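A day at the Kuscombe warehouse
Posted April 27, 2022

I finally got my tour of the Arkness returns warehouse in Kuscombe, after two canceled dates and one very confusing email about steel-toed shoes (bring your own, they only have big sizes). If you've ever sent back a lamp or a drawer unit, there's a fair chance it went through a building like this, and I've wanted to see inside one for ages!

We were a small group, mostly people who work in other warehouses plus me with my notebook. Coffee first, then a safety talk, then out onto the floor. The place handles some 3,000 returned items a day. Until March every one of them was picked out of a bin by a person, turned over, checked and put on the right belt. Now two of the sorting lanes have arms on them, supplied by a company called Duman, and the people who used to stand there have moved to a row of desks along the back wall.

I'd expected the desks to be boring and they were the best part. Before the arms get a new kind of item, somebody practices the grab on screen in a simulator called Holudow. You sit down, you get the view from just behind the gripper, and you try to work out where the two fingers should go. I had a turn and was terrible. Big flat surfaces all look the same distance away to me, and I kept closing on nothing - my neighbor got it on her second try and was very nice about it.
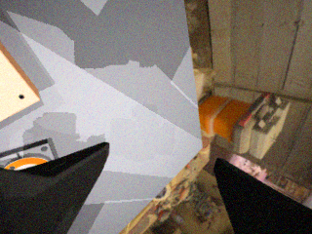

A sorter on the early shift, who had pulled up a chair beside us, said that the screen work was easier on her back but harder on her head, and that she missed talking to people while she worked. On the lanes you chatted all day. At the desks everyone wears a headset, and by lunch she has spoken to maybe two people. She wouldn't go back, she said, but she would like the desks turned to face each other.

I asked about pay, because somebody had to. The desk job is one grade up and you get it after 20 hours of training. There was a bit of grumbling in our group about what happens to those who don't want it, and the answer was that the other lanes are still worked by hand and will be through next year. After that it got vague. I'd have liked a straighter answer there.

What surprised me was how much the old hands matter. The people at the desks know that a certain kind of box always gives way at the bottom, or that a chair leg will swing around if you lift it from the wrong end, and the practice runs are full of that sort of thing. One man has a list of 686 awkward items that he started on paper years ago, and it's now what they work through in order.

Lunch was in the canteen, very decent soup. The afternoon was mostly packing and the loading bay, which I won't go into, except that the noise out there is something else. Bring earplugs if you're sensitive - the ones they hand out are the foam kind and mine kept falling out.

The next tour is in the fall and you sign up at the front desk or through the Arkness site. Parking is on the north side, past the second gate.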